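Drinstead Shared Laundry Programme: progress report to the Raronora Fund
Reporting period ending April
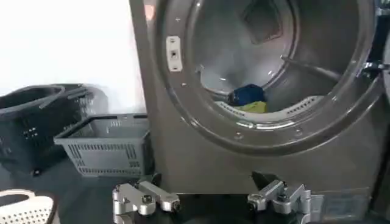
Is the programme on course to meet its water reduction target?
Current readings put it slightly ahead. Metered consumption fell by 29 per cent against the baseline period, and the target for this stage was 25 per cent.

1. Metering
Sub-meters are now fitted at all sites except Trosunell House, where the incoming main is shared with the ground-floor shop units. Lina Abou Jaoude has agreed a separate branch with the landlord. Pipework is priced and will go in during the next period. Until then Trosunell is excluded from the totals.

2. Usage
The sites recorded 3,253 paid wash cycles. Evening demand remains the main constraint, with queues reported between 18:00 and 20:30. Reduced pricing before noon moved a small share of cycles and will continue for one more period before it is reviewed.

3. Water quality
Hardness at the two northern sites is above the level assumed in the design. Scale was found on inlet filters at the first inspection. Dosing has been adjusted and filter checks moved from quarterly to monthly. A softener has been quoted but is not requested under this grant.

4. Expenditure
Spend on metering was £392 under budget, mainly on carriage. We ask to carry this forward to the Trosunell branch. The contingency line of £2,000 is untouched. Staff costs are in line with the profile submitted at the start of the grant.

5. Risks
The tariff increase notified by the supplier takes effect next period and will reduce the margin on each cycle. Wissam Matar is modelling two price options, one of which holds the concession rate at its present level. The read-out from the Abou Jaoude Court meter dropped twice, and the missing intervals were filled from manual readings.

6. Next period
Complete the Trosunell branch. Replace the logger at Abou Jaoude Court. Submit the revised price schedule for approval before it is displayed to residents.

Prepared by Wissam Matar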